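The Sorting Table: Pictures from the Hunach Street Workroom

We've been meaning to put this page together since June, and every time one of us sat down to do it there was another drawer to empty or another jar to tip out, so thank you for being so patient with us! Those of you who get the Lernulero newsletter will already know that we moved into the back half of the Hunach Street building this spring, and that the move brought with it a truly alarming amount of small stuff. Beads, washers, marbles, hooks, drawer pulls with no drawers, the little felt pads that go under chair legs (we seem to have enough of those for every chair in the county). It had been living in coffee cans and envelopes for years, and it was high time it lived somewhere better.

A few words on how we've gone about it, as several people have written to ask. Everything gets tipped out onto a tray first, never straight onto the table, and anything round is dealt with before anything else. We learned that on a Thursday afternoon early on, when a whole can of marbles got loose and we were finding them under the radiator for the rest of the week. After that come the flat things, then the hooks and anything that tangles, and last of all the mystery pile, which is most people's favorite and takes the longest by far.

We looked at all kinds of boxes before settling on how to store it. The cardboard ones are cheap and you can write on them, but they sag. The big wall cabinets are lovely and cost 155 dollars apiece, and we'd have needed 2 of them. In the end we went over to clear plastic tackle boxes, the sort with trays that step up and back when you open them. You can find what you're after without taking the lid off everything in the room, and there's a deep space in the bottom for whatever is too big or too heavy for the trays. Most of ours came secondhand from the Gukodon swap table, and a good wash in the sink with dish soap brought them up beautifully.

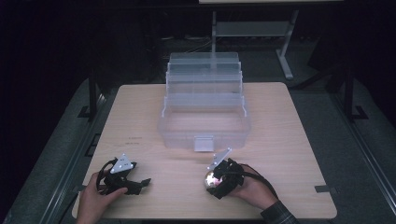

Photo: Lernulero workroom / Hattar picture archive

Tackle box open on the light wood table, trays up at the back, and a shiny metal ball held in front of it. We're awfully fond of the shiny ones, and they do catch the light!

If you'd like to come and lend a hand, the workroom is open on Thursday from 9 until lunch. Bring your reading glasses if you use them, and an apron if you have one, for some of those old cans are dusty. We'd also be very glad of any clear boxes you're not using, with or without their dividers. Please leave them on the shelf inside the side door, and pop a note in with your name so we can thank you properly. Jars we have plenty of for now.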